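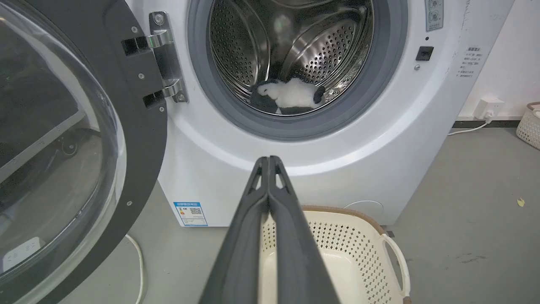
Jussara Vieira: so are you leaving the door open between loads or what, mine stinks like a pond

Yes Jussara. Open. All the way, not a crack. Ok since three of you asked the same thing, laundry corner thread, typing fast, soup is on

First the smell. Nine times out of ten its the gasket, the gray rubber ring. Pull the fold back with a finger. Go on. Whatever is in there, that's your pond

Old cloth, warm water, little bit of dish soap. All the way round, then the bottom of the fold again. The bottom is where the lint sits. Mine had a hair tie, two coins and something that used to be a receipt

Dry it after!! I skipped this for a whole year and wondered why it came back

Then empty hot cycle, nothing in the drum. Once a month is plenty. I do it when I pay the rent so I remember

Next. CHECK THE DRUM. Black and white stuff especially, one thing always stays behind and then goes round again with the towels. I once washed the same sock for most of February

Spin the drum by hand half a turn and look. Small things hang on behind the paddles

About fluffy black and white things, Odair asked. Cold, short, inside out, low spin. Color catcher sheet if it's new. I do not trust new black. Lost a cream blanket to new black

Also don't leave it sitting there in a heap when it's done. Fluffy stuff dries in whatever shape you left it. Shake it hard, like you're mad at it

Basket. Get the kind with holes. I had a fabric one, it looked lovely and it grew spots. Plastic, holes all over, handle you can grab with one hand, cream or white so you see when its dirty

Put it on the floor right under the door before you pull anything out. I used to carry armfuls across the room and drop half. Ivone still does this, hi Ivone

Rinse the basket too. I do mine in the shower, takes 2 minutes

Floor: ours is concrete, gray, shows nothing which is good and bad. Leaves blow in every time someone opens the back door. Sweep BEFORE you unload, wet sleeves pick up everything

Drain filter. Yes you have one. Low down on the front on a lot of machines, look in your manual. Towel down first, shallow tray, open it slow. I opened mine fast. Once

Do it a few times a year. A guy in Sidlow quoted me 265 to "look at" a machine that wouldnt drain. It was a button. A button in the filter

Detergent, you're all using too much. Half the cap. If the glass in the door is foamy at the end that's too much. I went down to half in the spring and the towels got softer, no softener

And wipe the glass while you're there, inside the bowl part, it gets a gray film. Vinegar on a rag, 15 seconds

Veikko wants to know if he can just leave the door open with the cat around. No Veikko. Shut it when the cat's in the room, and look inside before every single load, every time

Somebody also said they shut the detergent drawer. Leave that out an inch too. Same pond

Ok soup. Will do drying racks tomorrow, I have opinions and no space

Comments

Odair Xavier: low spin how low? mine only says 4 speeds and a snowflake

Simone Frota: lowest one that isnt the snowflake, probably. check the book

Ivone Vieira: I drop ONE towel and I'm in a thread

Veikko Huttunen: Noted about the cat. She is offended.

Jussara Vieira: found a guitar pick in the fold. we don't own a guitar

Home Threads Replies Saved About

Contact | © 2022 Simone Frota | Back to top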